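4. Recording furniture and frame demonstrations

This section covers the contact tasks in the Plinitz set: shelf edges, picture frames and easel stands. Calibrate both hand-held grippers (section 3) before you begin. Last revised 3/13/20.

4.1 Shelf edge approach

The shelf task teaches the policy to find a thin edge from below, where the wrist view is mostly underside and very little of the front face. In the Hallstead trials this was the view the policy handled worst.

1. Open the jaws fully and hold the gripper below the board.
2. Start recording and wait for the tone.
3. Bring the fingers up to the lip of the board at an even speed. Do not stop to line up.
4. Close on the edge band and hold until the second tone.
5. Keep your free hand on the furniture if it moves. A fingertip in view does not spoil the episode.
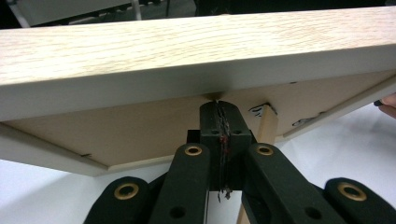

Mattes Vogler would go slower still: in his runs the tracker dropped out on fast upward approaches, and he had to throw away good grasps for want of a usable path. He also suggests doing a few approaches with the recorder off, so the wrist gets used to the angle.

Note: If tracking is lost, the status light turns amber. Finish the movement, then mark the episode "T" on the log sheet. Do not delete it. Chung's filter script needs the failed episodes to set its threshold.

4.2 Easel stand, frame face down

1. Lay the frame face down on the table with the stand folded in.
2. Come in over the stand with one finger to each side.
3. Close gently until the jaw reading stops changing.
4. Lift the stand through 45 degrees, pause, and lower it again.
5. Open the jaws and back away along the line of the stand. 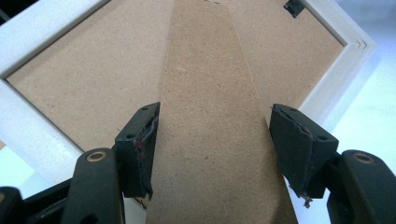 Fig. 4-2. Fingers on either side of the easel stand.

Caution: Do not twist the gripper while the jaws are closed. The stand is only hardboard and can tear away at the hinge.

Record 32 episodes per frame. Turn the frame a little between episodes, and vary your starting height as well. The first training run used one orientation only, and the policy reached for the place where the stand had always been.

4.3 Upright frame, two grippers

One gripper clamps a side rail and keeps the frame standing. The other works the stand. Both streams must carry the same session number or the Jeltex importer will treat them as separate tasks.

1. Clamp the rail with the first gripper, one finger on the back face and one on the front.
2. Bring the second gripper to the stand from the open side.
3. Swing the stand out. Keep the first gripper still.
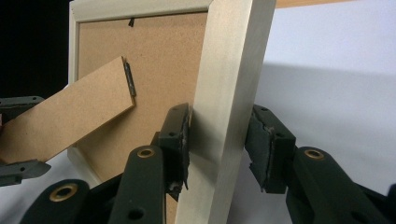

4. Set the foot of the stand on the table and release the second gripper first.
5. Release the rail only when the frame holds by itself. If it tips, catch it by hand and mark the episode "F".

Note: With error code 1203 the two clocks have drifted apart. Stop both recorders, sync again and repeat the episode.

4.4 Before you upload

Copy both cards to the session folder and check that every episode has a log entry. Leave the cards unformatted for 14 days. Training settings are in section 6.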